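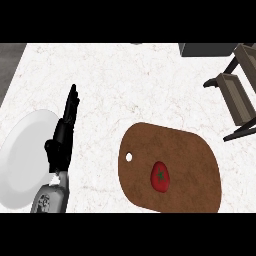 # Stiltach sim cell: setup and upkeep

Category: Simulation / Manipulation / Kitchen

Stiltach is the single-arm kitchen cell in the Hulme simulator. This README covers getting the arm to its ready pose, checking it, and putting it right when it drifts. Task definitions and episode data are kept in the `plindumine` repo.

## Setup

1. Load the counter, then the props (plate, cutting board, tomato), then the arm. If the arm goes in first, the props can spawn inside the link.
2. Run `stiltach home` and let the arm settle for 60 control steps.
3. Close the gripper fully before saving the ready pose. Fingers saved half open will twitch on reset.
4. Save the overhead view with its black bands. Luvon expects them and will crop the counter if they are missing.

## Checks after any change

- The gripper hangs clear of the counter and everything on it.
- The tomato stays put on the board after reset. If it rolls, raise contact iterations to 8.
- The wrist does not touch the plate through its full turn.

## Common repairs

**Fingers overlap when closed.** The joint limits were overwritten by an old config. Delete `limits.cache` and load again.

**Arm sags at rest.** Gravity compensation is off. It has to be set per link; the global flag is ignored.

**Slow reset.** Usually the chair mesh. Swap in the low-detail collision version, which brings a reset down to roughly 8 seconds on our machines.

## Known issues

The marble texture flickers at low render settings. No fix yet.

Last updated 28/06/2018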